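**Skutunska, April** - Amero, the maker of kitchen assistance robots, today informs its customers and partners about a fault in the grip control software of the Diritz arm. The fault can cause the arm to release a cup too early, or to hold it at a wrong angle while it moves over a counter. The company has stopped the delivery of version 2 of the software and asks all operators to go back to the version before it.

No person was hurt. Amero has received reports of 30 dropped or spilled items from canteens and care homes which use the Diritz arm. In most of these cases the item was a cup without a handle. Two operators reported that hot drinks were spilled on the counter while a member of staff stood near the machine, and the company treats these two reports as a safety matter.

**What went wrong**

The software calculates how far the gripper must close from the width of the object and from the angle of the wrist. In version 2, this calculation was changed so that the arm could work faster with thin dishes. During the change, a correction for objects with sloping sides was left out by mistake. A cup that becomes narrower toward its base is for this reason treated as if it had straight sides. The fingers stop closing a little too soon, the cup turns between them, and the arm continues its movement because the sensor still reports contact.

The mistake was not found before the release. The company's test program contained straight glasses, plates, bowls and pan lids, but the tests with sloping cups were run only with the wrist in a level position. At that position the fault does not appear.

After the first reports came in on a Wednesday, the engineering team in Skutunska rebuilt the situation in simulation, with different counters, cup shapes and positions of the wrist. The simulated kitchen was also filled with other objects near the cup, because several operators wrote that their counters are rarely clear at busy hours.

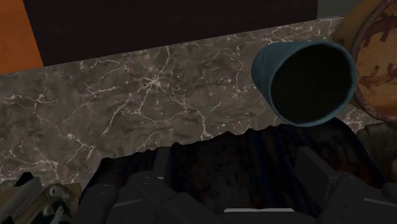
The team ran 700 simulated grips with the faulty version. In 346 of them the cup turned more than the permitted angle or was lost. The same grips were then repeated with the earlier version, and the cup stayed within the permitted angle each time. Amero wants to say clearly that a simulation does not replace a test with real cups and real liquid. These tests have started at the partner laboratory Ashour and are not finished yet.

**What operators should do now**

- Check the software version on the service screen of the arm. If it shows version 2, stop all work with cups and other open vessels.
- Return to the earlier version with the service key. The procedure takes around 20 minutes and does not delete saved positions.
- Keep staff and guests out of the reach of the arm until the change is complete.
- Report every dropped item to the Amero service desk, also when nothing was broken.

Operators who have no service key can ask for a visit from a technician. The visit is free of charge, and broken dishes will be replaced on request. Work with plates and trays may continue during this time - the calculation for these items is not affected.

**Next steps**

A corrected version will be released only after Ashour has completed its tests and given its written report. Amero does not name a date for this today. The company will also add sloping cups in tilted positions to its fixed test program, and future changes to the grip control will be checked by a second team which did not take part in the programming.

Amero apologizes to all operators and their staff for the extra work and for the worry this fault has caused. A summary of the Ashour report will be sent to every registered operator of a Diritz arm.

**About Amero**

Amero develops and builds robot arms for commercial kitchens, canteens and care homes. The company has its main office and its workshop in Skutunska.

**Contact**

Amero Press Office, Skutunska. Questions from operators are answered by the service desk, at the number printed on the base of each arm.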